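How to plan the spend on a tidying robot, without forgetting the dull bits

Written for the Elline handbook, 30 September 2019

When we first sat down to budget for a robot that could pick up after people in a lounge, we spent nearly all our time on the price of the arms. It's an easy mistake to make, and rather a pleasant one — arms are fun to read about! The trouble is that everything around the arms costs money too, and those are the lines that get squeezed in when the form is already signed.

So start with the room. Walk it with a notebook before you ask for a single quote, and write down each surface the robot will have to reach, from the carpet up to the seats and shelves. Then write down what lies on the floor. Cables belong on that list, and so do low table legs and bags. If you find cables running across open carpet, put in a line for floor covers or longer wall runs now, while you still have money to move about.

Next, choose the hands. We priced two sorts side by side, a simple gripper with padded fingers and a full hand with four fingers and a thumb, and I'd suggest you do the same even if you're sure which you want. Ask each supplier what the covers and fingertips cost to replace. Lirkis sent us a proper spares list on the first asking, whereas Dravine needed chasing, and I'm afraid I do hold that sort of thing against a firm.

Pads and covers, and the floor they work over:
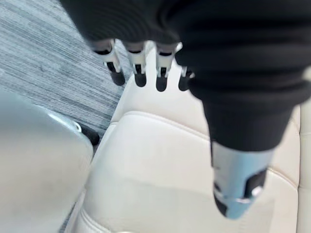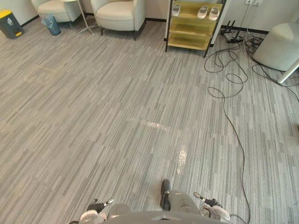 Once you have the hands settled, work out the spares. Our own sum came to 1526 pounds for the first year, with fabric covers at 17 pounds apiece, and we set that money aside in a pot of its own so it couldn't drift into something shinier. Pale upholstery needs a thought here as well. Clean covers matter a good deal more over cream seats than over a workbench, so order more than you think you'll get through.

After that comes time, which people do tend to leave out. We put down almost 80 hours for setting up, and a further 2 days for moving furniture and putting it all back. If you're ordering through Štěpánek, as we did, ask for delivery before the end of February, and check whether the crate will go through your door (ours needed the side entrance, and a good deal of patience).

Last of all, go back to your notebook and read it against the quote, line by line. Anything that appears in the first and has no price in the second should go to the supplier as a written question before you order.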